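**Ticket 3859: Lustent black matches, tail ends splintered or torn**

Opened: October 2021
Raised by: Mamis (shop account)
Handled by: Pierina Amato, Virkis product support
Product: Lustent long match, black shaft, white head, loose in glass jar, 60 per jar
Priority: normal
Status: closed, one action carried over

**Report as received**

Customer at Mamis opened a new jar and found several matches with rough tails. Shop then opened two more jars from the same delivery and found the same in one of them. Heads reported sound. Matches light normally. The complaint is about appearance and about splinters when taking a match out by the tail. Shop asks whether the remaining jars should come off the shelf.

Batch label on all three jars matches the July delivery.

**Entry 1**

Asked Mamis for:

- the batch label from the base of each jar
- a note of whether the jars were packed heads up or heads down
- the affected matches, in an envelope, with a few good ones from the same jar

Told them to leave unopened jars where they are for now and to keep the opened ones off sale. No reports of injury, so the safety form has not been started.

**Entry 2**

Reply from Mamis. All jars were packed heads up, with the lid seal intact on arrival. They have not decanted any of them. One of the staff had been pulling matches out with tweezers for a window display, but that was a different jar and it has been set aside.

Checked our own stock. Opened 5 jars from the July batch and 5 from the one before. July batch: rough tails in three jars. Earlier batch: none. Tails in the earlier batch are cut square and the black colour runs right to the edge.

**Entry 3**

Possible causes, in the order I looked at them:

1. *Blunt cutter at the splint stage.* A worn blade crushes the grain and the end pulls apart instead of shearing. Would normally give a run of bad ends in one carton and then stop when the blade is changed.
2. *Damage in filling.* The jar filler drops the bundle tail first on to the glass. Would give bruised or mushroomed ends. Would not remove much wood.
3. *Over-dry splints.* Would give lengthwise cracks as well as rough ends, and probably some snapped shafts. No snapped shafts in any jar opened so far.
4. *Handling in the shop.* Ruled out for our own stock, which has never left the store room.

Colour is the useful check. The splints are dyed before the heads go on, and the dye does not reach the middle of the wood. If pale fibre is showing at the tail, the end was torn after dyeing. If the torn part is black all the way, it was already rough when it went into the dye bath.

**Entry 4**

Envelope from Mamis arrived. Sorted the contents by tail condition, ignoring length at first. The good ones agree with our earlier batch.

Laid the matches out on the yellow inspection board, where black shafts and white heads both show up well enough without the lamp.
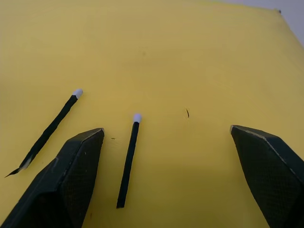 Bare fibre at the tail puts the tear after the dye bath, so cause 1 is out in its plain form. The first cut is made on undyed wood. That leaves the second trim, which Benedetti added this year to bring dyed splints down to jar length. A splint that sits badly in the trim guide gets caught by the blade and pulled, and comes out with a drawn, uneven point.

Length check on the sorted piles fits this. The torn matches vary in length. The square-cut ones do not, to within what I can read off a steel rule.

**Entry 5**

Sent findings and six sample matches to Benedetti. They confirm that the trim guide was reset in July after a change of splint width, and that the end check was being done by eye on the top layer of each carton only. Cartons hold 2000, so a bad run lower down would have gone through.

They have reset the guide and will now pull samples from the bottom layer as well. Replacement matches to be sent in refill packs, with no new jars.

**Advice given to Mamis**

- Unopened jars can stay on the shelf. Strike and burn are not affected.
- If a customer brings a jar back, swap it and keep the old one for collection.
- Take matches out by the upper part of the shaft, and do not trim torn tails with scissors. It leaves a worse end.
- Keep the earlier batch at the front until the refills arrive.

**Carried over**

Jar insert says "hand-finished ends". Raised with Lustent labelling, who will look at the wording at the next reprint. Separate ticket to be opened by P. Amato.

Closed with the agreement of the shop.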